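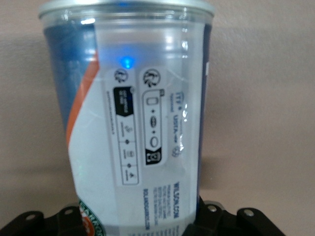
Issue 137

How to Reuse a Tennis Ball Can
By Giorgia Villa

If anyone in your house plays tennis, you already have these. They pile up in the trunk, they roll around the hall closet, and every spring I find another one behind the shoe rack (how does it get there?). I used to put them all out with the recycling, and then one rainy afternoon I started saving them, and I'm afraid I haven't stopped since!

The clear plastic kind with a snap-on lid is my favorite. It's tall and narrow, it stands up nicely on a shelf, and you can see enough through the sides to know what you put in there. I keep knitting needles in one, paintbrushes in another, and my long wooden skewers in a third.

What you need

An empty can with its lid
Dish soap and warm water
A hair dryer
A little cooking oil and baking soda
A soft cloth

Getting it clean

Start by pulling off whatever is left of the seal. Some cans have a metal ring at the top with a sharp inside edge, so run a folded cloth around it slowly before you go sticking your hand in. If it still feels rough, cover it with a strip of tape.

Next, fill the can with warm soapy water and let it sit while you have your coffee. Please don't use boiling water. I did that with my very first one and it went soft and leaned to one side like an old fence post. Rinse it, shake it, and stand it upside down in the dish rack overnight. The rubber smell takes a few days to fade. A spoonful of baking soda left inside with the lid on helps a lot.

Taking off the label (or not)

Warm the label with the hair dryer on low, keep the dryer moving, and peel from a corner. Rub any sticky bits with equal parts oil and baking soda, wait ten minutes, and wipe. Printing that sits right on the plastic won't come off this way, and I've made my peace with that. My friend Hadiza Amadi leaves hers exactly as they are, blue and orange and all the tiny writing, and they look very cheerful lined up in her craft room over in Crenshaw.

Filling it

Put the heavy things in first so it doesn't tip. For short items like buttons or clothespins, drop in a loop of ribbon before you fill it and let the ends hang over the top. Pull the ribbon and everything comes up to meet you. I wouldn't store unwrapped food in one, but seed packets are perfect, and mine stay in there from September until planting time.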